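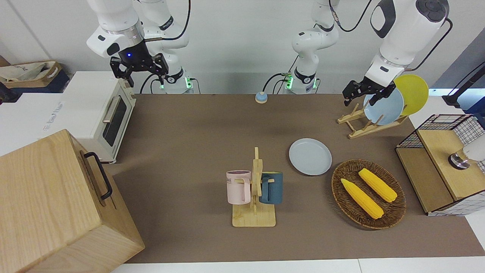

Bultell Opens Enrollment for Toaster Oven Cooking Classes in Three Neighborhoods

New six-week course is aimed at renters, students and older adults who cook without a full kitchen

July

Bultell, a household skills nonprofit, has opened enrollment for a six-week course on cooking complete meals in a toaster oven. Classes begin in September at the Kwok Community Center, the Jestance Library branch and the Trustorau Senior Apartments.

The course has 200 places in its first term. Tuition is $69 for all six sessions and includes ingredients, a printed recipe book and an oven thermometer to take home. Residents of the Trustorau Senior Apartments may attend the sessions in their building at no charge.

Bultell developed the course after a survey of people who had taken its budgeting and home repair classes. The organization received 2,153 completed surveys. Of those, 757 respondents said they did not have regular use of a working full-size oven. Many rented a single room or a converted basement unit. Others had a range that had been broken for months, or did not want to heat up a small apartment in the summer.

"People were telling us they ate cold food or bought takeout because they thought they couldn't cook," said Jarosław Kaczmarczyk, program director at Bultell. "A lot of them had a toaster oven on the counter and used it for bread. We already had the classrooms and the teachers, so we wrote a course for it."

What the course covers

The first session deals with the appliance itself: where to place it, how much clearance to leave on each side and above, how to read the dial, and how to clean the crumb tray. Students check their thermometer against the dial setting and write down the difference for later use.

Sessions two and three cover vegetables, eggs and beans. Session four is on chicken and fish, including the use of a probe thermometer and safe storage of leftovers. Session five covers baking in small pans, with recipes for cornbread, a half-size loaf of banana bread and biscuits. In the last session, students plan a week of dinners for one or two people and cook one of them from start to finish.

Recipes were written for pans that fit a standard four-slice model. Each one lists a rack position and a point at which the pan should be turned, as small ovens often brown faster at the back. None calls for a stand mixer or a food processor. Several can be made with a bowl, a fork and a sheet of foil.

Yu-ting Chou, who wrote the recipes and will teach the Jestance sections, tested them over the spring.

"Most oven recipes can be cut down, but the timing changes and the top burns first," Chou said. "I made the cornbread in nine different pans. The book tells you which pan to use and what to do if you have a different one."

Students do not need to bring a toaster oven to class. Those who are thinking of buying one are encouraged to wait until after the first session, which includes a short section on sizes, controls and wattage. Bultell does not sell appliances and does not recommend a particular brand.

Class times and locations

Kwok Community Center: evening section, 6:30 p.m. to 8:00 p.m.

Jestance Library branch: morning section, 10:00 a.m. to 11:30 a.m., and evening section, 7:00 p.m. to 8:30 p.m.

Trustorau Senior Apartments: afternoon section, 2:00 p.m. to 3:30 p.m. Open to residents and one guest each.

All sections meet once a week. The Kwok and Jestance rooms are step-free, and adjustable-height tables can be requested when enrolling. The recipe book is available in English, Spanish and Traditional Chinese. A large-print edition in English will be ready by the start of classes.

How to enroll

Enrollment is open now through the end of August, or until sections are full. Forms are available at the front desk of each location and on the Bultell website. Payment can be made in full or in three installments of $23. Students who have a food allergy should note it on the form so that the instructor can set aside a different recipe for that week.

A waiting list will be kept for each section. Bultell plans to run a second term in the winter and will contact people on the waiting list before general enrollment opens.

Children age 12 and older may attend with an enrolled adult and share a work station. The child does not pay tuition, but an adult must stay in the room for the full session.

About Bultell

Bultell offers low-cost classes in household skills, including budgeting, basic home repair, mending and cooking. Classes are taught in libraries, community centers and residential buildings. The organization is supported by tuition, individual gifts and local grants.

Media contact

Reporters who would like to visit a class or request a copy of the recipe book may write to the Bultell press office, attention Jarosław Kaczmarczyk. Please allow two working days for a reply.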